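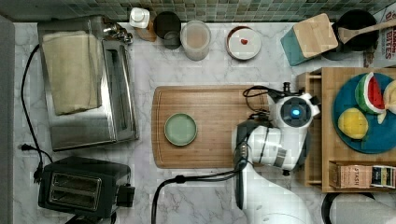 What is a kitchen worktop for? Mostly it's for chopping, mixing and putting hot things down, and the rest of the time it's where the small appliances live.

Kitchen worktop

A kitchen worktop (countertop if you're American, "the side" if you're my mum) is the flat working surface fixed over the base cupboards in a kitchen. I've written most of this entry for the household section myself, so you'll have to put up with my opinions as well as the facts, but I've tried to keep the two apart where it matters. Cooker tops and kitchen islands have their own entries and I've only touched on them here.

Names

"Worktop" is the usual word in British shops and it's the one I've used all the way through. "Work surface" means the same thing and sounds a bit more like a school cookery room. "Bench" turns up in Australia and New Zealand, and also in parts of the north-east of England, where I once got told to put the shopping on the bench and went looking for something to sit on. "Counter" used to mean the thing in a shop that you handed your money over, and it only drifted into the kitchen later on.

History

Fitted worktops are newer than you'd think. For a very long time the main working surface in a kitchen was a table in the middle of the room, scrubbed down after every meal, with a dresser against the wall for the crockery. The long run of surface at one height, with cupboards underneath, came in with the planned kitchens of the twentieth century. Before that you had a sink at one height, a stove at another and a table at a third, and you walked between them all day long!

My gran's house in Gilel still had the old arrangement when I was small. There was a deep sink, a gas cooker on legs and a pine table, and that was it. She rolled pastry on the table and never once said she wanted anything different.

Materials

Laminate is the commonest sort in ordinary British homes. It's a thin decorative sheet bonded to chipboard, it comes in any pattern you like, and it hates two things: hot pans and water getting into the joins. Once the edge by the sink has puffed up there's no putting it back.

Solid wood is warm to the touch and looks lovely, and it needs oiling. I oil mine every October and whenever it starts to look thirsty round the taps. Small burns and scratches can be sanded out, which you can't say of laminate.

Granite is hard, heavy and very good with heat. It's often sealed when it goes in and may need sealing again later.

Marble is the one people fall in love with. White marble with grey veins has been fashionable on and off for centuries, and pastry cooks like it for staying cool under the dough. It's softer than granite, though, and acid marks it — lemon juice, vinegar, wine, tomato. The dull patch this leaves is called an etch mark, and it's damage to the polish and so won't wipe off like a stain. Plenty of owners stop minding after the first few.

Quartz worktops are ground stone held together with resin. They shrug off stains better than marble and often copy its veining, sometimes very well. The resin can scorch, so you still need a trivet.

Stainless steel is what you'll see in restaurants. It scratches straight away and then the scratches all blend together and it looks fine again. Noisy, mind you.

Tile used to be popular as a worktop as well as on the wall. The tiles themselves are tough, but the grout between them isn't much fun to keep clean, and rolling pastry over it is hopeless.

The splashback

The strip of wall behind a worktop takes a lot of punishment, so it's usually covered with something you can wipe. Glass, steel, painted board and tiles are all common. Mosaic is made up of small pieces, usually sold on mesh sheets so you don't have to set each one by hand, and mixed colours (greens and greys, say) are forgiving of the odd splash you've missed. Small tiles mean more grout. I've got them, I like them, and I own an old toothbrush for the purpose.

The join between worktop and splashback is sealed with silicone. When it goes black it wants cutting out and doing again, and I've never had any luck scrubbing it.

What lives on it

Every household sorts this out differently, but the same things crop up again and again: kettle, toaster, bread bin, knife block, chopping board, a pot of wooden spoons, jars of dry goods and something for fruit. Smaller homes may add a tabletop oven, also called a toaster oven, which does a tray of chips without heating up the big one.

Pop-up toasters throw heat straight upwards, so they shouldn't be used beneath a low shelf or right up against curtains. Tabletop ovens get hot on the top and sides as well. Follow the gap given in the booklet, and clear everything off the top before you switch it on, tea towels included. Flexes should be kept back from the edge and well away from the sink and hob.

Jars and bottles tend to migrate to the back, in a row against the wall. This is sensible enough, as the front half is where you need the elbow room, but do pull them all forward now and then. I found 3 jars of the same lentils the last time I did it.

Knives are best kept in a block or on a magnetic strip. I've had one old Sabatier for years and it has its own slot, and woe betide anyone who leaves it loose by the sink.

Play food and toy kitchen things also end up on the worktop in homes with small children. Wooden play food is easy enough to wipe with a damp cloth, but don't soak it, as the wood swells and the paint lifts. A divided tray or box keeps it out of the real cooking. Mostly.

Cleaning and care

For nearly every material the everyday answer is warm water, a drop of washing-up liquid and a soft cloth, then a dry cloth after. Stone is where people go wrong. Vinegar and lemon are recommended everywhere as natural cleaners, and they're just what marble can't stand, so leave them for the kettle. Scouring powder will dull a polished surface as well.

Use a chopping board whatever the worktop is made of. Stone blunts knives and knives cut laminate, so you lose either way.

I kept a cleaning chart from Girnent, the shop where I bought my wood oil, taped inside a cupboard door for ages. It said much the same as this, only with more exclamation marks than even I would use.

See also

Splashback
Chopping board
Tabletop oven
Bread bin
Numiria (pattern of laminate)

Last changed 21/12/2019. The section on concrete worktops still needs writing, and I'd be glad of help from somebody who has lived with one.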